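Drikard Cell: Gripper Setup and Maintenance
Project report, section 3
Jun 21, 2021

3.1 Condition at handover

The Drikard cell has one arm with a two-finger gripper and a wrist camera. When our group took it over, the fingers closed unevenly and the log listed 51 grip faults. The linkage screws on the left side had worked loose, and the finger zero had not been reset after the last pad change.

3.2 Work done

The gripper was taken off the wrist, cleaned and put back together. All hex-socket screws were removed one at a time, wiped, and refitted with medium threadlocker. The zero was then set with the Nishad utility, fingers fully closed, and stored as offset 641. Cable slack at the wrist was checked over the full rotation – no rubbing was found.

3.3 Grip check

A plastic squeeze bottle was chosen as the test part. It tapers toward the bottom, so the fingers have to hold it at the narrow end, and a soft wall shows excess force quickly. Force was raised in steps of up to 6 N.

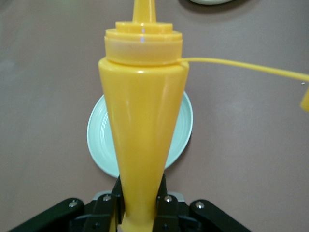 Figure 3. Wrist camera view, yellow bottle held upright at its lower end.

The force limit is saved in the Bemum profile. Screws are to be checked weekly and the zero repeated after every pad change. The spare pads are in the Warnevton drawer, under the controller.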